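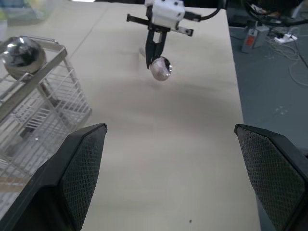 The fault showed up in the handover task, at trial 14 of the August set. The second arm had to hold a small metal ball above the table until the near gripper closed on it. With a polished sphere pinched between two narrow black fingertips, there is very little contact area, and our force limit was set too low for it. The controller, Hikora, logged a slip at 2410 ms and did not stop the near arm, which kept closing for another 900 ms.

### Cause

The slip flag was sent on a channel the near arm did not read. This was our mistake – we had copied the config from the Drekiletti rig.

### Changes made

- Both arms now stop on either slip flag.
- Watchdog timeout set to 500 ms.

We have not yet repeated the test with the larger ball.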